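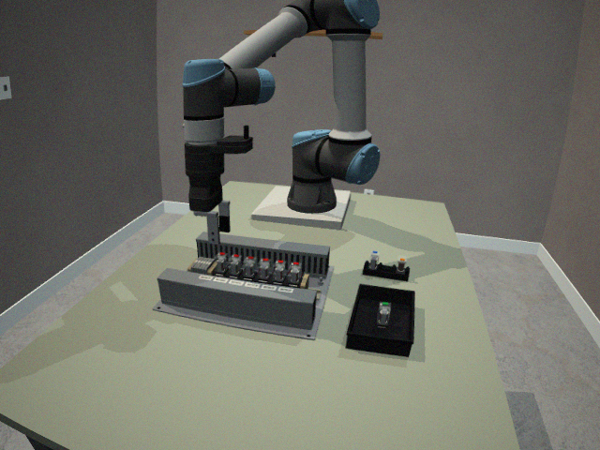 20 June 2026 - vial cell, sim demos

Long day on the Rusbridge task, mostly good. Writing it up before I forget which settings I touched.

Plan was to get a clean batch of teleop demos in sim before we do anything on the real bench. The task for now is just the pick: gripper comes down over the back of the long rack, takes one red-cap vial out of the row, lifts straight up until it clears the ribs, then carries it right and sets it in the black tray. Blue cap and orange cap stay in their little two-slot holder and are not to be touched. Green cap starts in the tray and also stays where it is, so whoever is driving has to place beside it and not on top of it (I did this twice, the physics was very exciting).

Started with the old scaling on the hand controller, one to one. Terrible! Fine for the big sweep across the table, hopeless for getting the fingers down between the front and back panels. Chalerm came by and told me to try what he used in February on the Tencombe job, where you squeeze the side button and everything drops to a quarter speed. Did that and the next ten were all usable. I've made it the default in my config, so if you borrow the rig and it feels like driving through syrup, let go of the side button.

Other things I changed:

Wrist rotation is locked once the gripper is pointing down. I kept rolling my hand without noticing and the fingers would come in crooked and catch the neighbor vial. You can unlock it from the menu but I can't think why you would for this one.

Recording now starts on first motion instead of when I hit the key. The earlier demos all have a long dull stretch at the front where I'm getting comfortable in the chair, and the policy had learned to sit there and do nothing. Very faithful imitation of me.

Reset shuffles the tray position a little but leaves the rack alone. Solveig wants the rack moved too. I agree in principle, but I'd like one thing working first.

Count at the end of the day: 163 kept demos. I threw out anything where I bumped a vial, even if the pick still worked, and anything where I paused in mid-air to think. Not sure about the second rule. Solveig says pauses are fine as long as they aren't all in the same place, and mine are all in the same place - right above the rack, just before going down. Kept those in a separate folder called hover in case she wants to look.

The end vials are still the hard ones. At the left end I come in shy of the stack of gray plates and end up grabbing the cap off center. In sim the grip holds anyway, but I don't believe it would on the bench. Need to check the friction value on the caps, I suspect somebody (me) set it high to get an early demo to work and never put it back.

Also tried replaying the Nyberg set through the new controller to see if we could reuse any of it. All 1,274 trajectories load, which surprised me, but the gripper there was wider and it goes straight into the front panel on nearly every one. Might be good for the approach portion only. Parking that.

For tomorrow, or whoever gets to it first:

- put cap friction back to the measured value and rerun the last 4 demos
- more picks from the two ends of the row, slow mode all the way down
- have Chalerm drive a batch so it isn't all my habits in there
- ask Solveig how far she wants the rack to move
- train overnight on the kept set only, no hover folder

The wrist view window still freezes if you resize it while recording. Restarting the viewer fixes it and you don't lose the take.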